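Wrapping Flowers at Home: Which Tips Are Worth Your Time

I have wrapped a lot of bouquets on my kitchen table, and I've read more advice on the subject than any grown person should. Most of it was written to sell paper. Some of it works, and I've tried to sort out which is which.

Start with the table. You need a clear, light-colored surface bigger than your sheet, and you need it dry. The florist sites want you to buy a wrapping mat. The one I tried, from Gendov, slid around more than the bare table did. Skip it.

Paper next. Translucent wrap is forgiving because small creases don't show much, and pink flowers look good through it. Kraft paper is cheaper but holds every wrong fold. I doubt anyone can tell the 45-cent sheet from the 95-cent one once there are flowers in it. I couldn't, and I was the one who paid for both.

Spread the wrap out flat before you bring the flowers over. Lay the bouquet down on it with the stems toward you and the blooms well inside the top edge. People like to hold the bunch upright in one hand and wind the paper around with the other. It looks good in videos. At home the stems twist and you end up with a cone that leans. 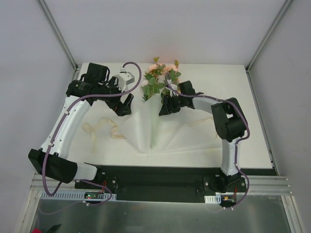 The stems are where most wraps go wrong. Hold them just below the leaves, and don't squeeze. Fold the bottom of the sheet up over the cut ends first, then bring in one side, then the other. If the second side won't reach, the bunch is too fat for the sheet, and no clever fold will fix that. Use two sheets, overlapped at an angle.

Tie before you tape. Tape on translucent wrap shows from across the room, and the "invisible" kind from Prokico is no better in my experience. A piece of plain string, twice around and knotted, does the job. Put the ribbon over the string if you want a ribbon.

Wet stems: pat them with a dish towel. Some people swear by a soaked paper towel in a plastic bag around the ends. For a short drive I can't see that it matters. In August, with the car parked in the sun, I'd do it.

A reader, Oisín Dunne, wrote to say he strips all the leaves for a tidier bunch. I tried it and thought it looked bald. Take off the ones below the tie and leave the rest.

As for those packets of flower food, I use them if they come with the bunch. I wouldn't go out and buy them. Clean water and a fresh cut on the stems have done as well for me.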